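Search tickets
Home Tickets Knowledge base My account Log out

Ticket 1198: Skesta irrigation timer, Zone 3 won't shut off
Status: Closed
Opened by: Mélanie Kennedy
Assigned: Ro-un Myung, Drusivis Support

Mélanie Kennedy
Timer runs fine on the front two zones. Zone 3 (veggie beds, back fence) comes on at the right time and then just keeps going. Screen says OFF, water still running. Had to shut it at the garden tap both times. Installed in October, no trouble till this week. Already done: new batteries, factory reset, deleted the program and put it back in. Same thing. We're on water restrictions so would like this sorted quick please.

Ro-un Myung
Hi Mélanie, thanks for the detail. Couple of things to try first.
- Leave garden tap OFF. Take the Zone 3 solenoid wires off the timer terminals.
- Turn tap back on slowly. Does Zone 3 run with no wires on?
- If yes it's the valve and not the timer.
Also check the little bleed screw on top of the valve is done up, hand tight only. And what valve have you got, ours or another make?

Mélanie Kennedy
Wires off, still runs. Bleed screw was tight. Valve is a Ratach, was here when we bought the place. Timer's yours.

Ro-un Myung
OK that clears the timer. Valve stuck open, nearly always grit under the diaphragm or the diaphragm's split. We don't stock Ratach parts but the strip-down is much the same on all of them:
1. Tap off, run the zone to let the pressure out.
2. Undo the bonnet screws a bit at a time, going across and not round the circle.
3. Lift bonnet straight up. There's a spring, dont lose it in the mulch.
4. Take out diaphragm, note which way up it was.
5. Wash diaphragm and seat in lukewarm water with a drop of plain liquid soap. No petrol, no turps, no WD-40, they swell the rubber.
6. Look for a split near the centre or a nick on the sealing edge. Hold it up to the light and flex it.
7. Clear the small port hole with a bit of fishing line. Not wire.
Do it indoors on a table if you can, the bits are small.
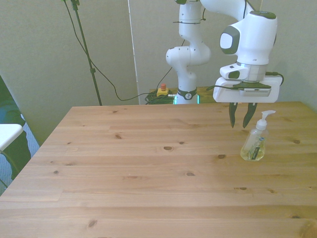 Table and soap.

Mélanie Kennedy
Done most of it. Heaps of fine sand under the diaphragm, the seat was gritty all the way round. No split I can find. Port hole was blocked solid, fishing line got it out eventually. Does any grease go on the rubber when it goes back?

Ro-un Myung
No grease, goes back dry or wet, doesn't matter. Tab on the diaphragm lines up with the notch in the body. Screws in the same cross pattern, snug, stop there. Then wires back on, tap on slowly, run Zone 3 for 3 minutes from the manual menu and let the timer stop it.

Mélanie Kennedy
First go it dribbled from under the bonnet. Had the tab in the wrong spot. Redid it. Now starts and stops off the timer, ran it twice. Small weep at the last dripper for a minute or so after it stops?

Ro-un Myung
That's the line draining to the low point, normal. If it's still going after ten minutes tell me.

More important is where the sand came from. Are you on bore or mains, and is there a filter before the valves?

Mélanie Kennedy
Mains. No filter that I know of. Council had the road up out the front a couple of weeks back, some pipe job, water was brown that arvo.

Ro-un Myung
That'd be it. Put an inline filter between tap and manifold, any hardware shop one with a screen you can rinse. We sell the Vương 92 which fits your thread but no need to buy ours. Flush the mains side into a bucket before you fit it. The other two valves had the same water thru them so if either starts hanging on, same strip-down.

Mélanie Kennedy
Filter's in. Flushed it first, a fair bit of grit in the bucket. All zones ran this morning and stopped when they should. Happy to close.

Ro-un Myung
Great, closing. Reply to this ticket within the fortnight if it comes back and it'll reopen under the same number.

Closed 23rd December

Contact Drusivis Support | © Drusivis | Back to top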